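### 4.2 Comparison of jaw profiles on flat tableware

The second set of trials examined whether the choice of jaw profile affects the handling of shallow, rigid objects that lie flush with a work surface. Plates are a demanding case for a parallel gripper. The rim offers only a narrow gap beneath it, the curvature varies between makers, and a glazed surface gives little friction once the plate begins to tilt. Earlier work within the Ilska project used cups and boxes, for which the two jaw profiles under study gave almost the same results. It was therefore decided to repeat the comparison with tableware before settling on a single profile for the remaining stages of the project.

Two profiles were tested. The first, referred to here as the Flornine jaw, has a flat inner face and a squared tip. The second, the Boutros jaw, has a tapered tip and a shallow groove across the inner face. Both were fitted to the same model of gripper, and the closing force was held at the same setting throughout. The arms were driven by the Tidgate controller described in Section 3, with no change to its gains between the two conditions. Jaws were exchanged on both arms at the same time, so that no trial was run with a mixed pair.

The task was to lift each plate from the table and place it in a plastic tub near the back of the work surface. Either arm was permitted to carry out the lift, and the operator was free to choose the order. A trial was counted as complete when every plate lay within the tub and both grippers had returned to their resting height. Plates that slid during the approach could be attempted again, but any plate that had to be moved by hand was recorded as a failure.

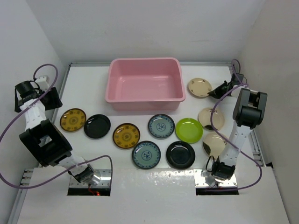
*Source: Ilska project, project photograph.*

**Figure 8.** The two-arm cell with plates laid out on the table and the tub empty. The arms are mounted at the front edge of the work area.

The layout shown in Figure 8 is typical of the arrangements used. Plates were spread across the middle and right of the table, which placed a greater share of the work on the right arm. Several of them were close to the tub, and the cream plates at the far right left little room for the gripper to come in from the side. The set included both patterned and plain plates. The glossy black plates were kept in the set on purpose, as the reflections on their surface had troubled the depth estimates in preliminary runs, and a comparison limited to matt objects would have given too favourable a view of either jaw.

In all, 2816 lifts were attempted, divided equally between the two profiles. The tapered jaw entered the gap beneath the rim more readily and required fewer repeated approaches. The flat jaw tended to push the plate away before contact was made on the underside, particularly where the plate had no neighbour to hold it in place. Once a plate had been gripped, however, the order was reversed. The flat jaw held it more steadily during the transfer, whereas plates carried by the tapered jaw were inclined to rotate about the point of contact. This rotation was most marked when the arm slowed above the tub.

Reducing the speed of the transfer lessened the rotation but did not remove it. A further adjustment, in which the controller paused for 800 milliseconds after the lift, allowed the plate to settle and gave a clearer improvement. The pause was subsequently applied to both profiles in order to keep the conditions equal, and the lifts recorded before its introduction are excluded from the total given above.

Some limits of the comparison should be noted. The operators were aware of which jaw was fitted and may have adapted their approach accordingly. The wear on the jaw faces was inspected at the end of each session but was not measured. Cable routing also had some influence, as the cable from each gripper restricted rotation of the wrist at the outer edges of the table. The effect was present with both profiles and is treated separately in Section 5.

On the basis of these trials the tapered jaw was retained for picking from the table, with the settling pause enabled. The flat jaw remains in use for the stacking task, where the rim is already raised and secure holding is of greater importance than ease of entry.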